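Stivetance 2 Is Out, and It Has Opinions About Plastic Bags

NIDPORT, March. Surnik today released Stivetance 2, a major update to its perception and grasp planning software for two-finger grippers. The new version is built for the objects that customers have spent two years politely asking about and that the first version, to put it kindly, regarded as weather.

Thin plastic, in other words. Clear bags, cloudy bags, bags with something in them.

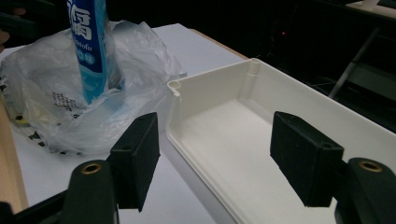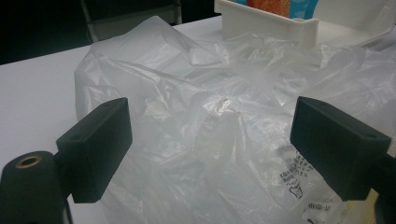
A crumpled bag and black gripper fingers on a white tabletop.

What the software does differently

Most grasp planners start by asking a depth sensor where the object is. Asked about a shopping bag, a depth sensor will report the table, the ceiling lights, or a hole in space. Stivetance 1 took these answers at face value and planned some very confident grasps on reflections.

Stivetance 2 keeps a running estimate of where film might be, built from creases, highlights and printed text that bends with the folds. Each candidate grasp gets two scores: one for the film itself and one for whatever the film is wrapped around. If the scores disagree, the planner moves the wrist for another look before it commits to closing the fingers. Users who prefer the old behavior can turn this off in settings, under a heading we have labeled "Legacy."

The release was trained and tuned on 2,679 handheld gripper recordings, of which 1,326 involve a bag of some kind. The remainder cover trays, cartons and open containers, including plain white ones on plain white tables, a combination our perception team requested and has since asked us to stop congratulating them on.

Also in this release

A replay viewer that shows what the planner believed at each step, next to what the camera saw. Early users describe it as useful and a little embarrassing.

Shukla, our command-line tool for trimming and labeling recordings, now ships in the same package. It no longer needs its own license file. It still needs a configuration file, and the configuration file is now documented.

Faster replanning. The planner can revise a grasp in 40 milliseconds on the recommended hardware. On hardware that is not recommended, it will also revise the grasp.

Known limitations

Stivetance 2 does not untie knots. It does not open bags, read labels for meaning, or judge whether a package would prefer to stay upright. Black film on a black surface remains a research topic and, in our offices, a sore one.

Availability

Stivetance 2 is available now to all customers with a current support plan. Existing projects open in the new version without conversion, although saved grasp scores will be recalculated and some of them will go down. New customers can request an evaluation copy through the Surnik website.

About Surnik

Surnik makes perception, planning and data tools for robotic handling. The company is based in Nidport and sells software only, despite the number of grippers in the building.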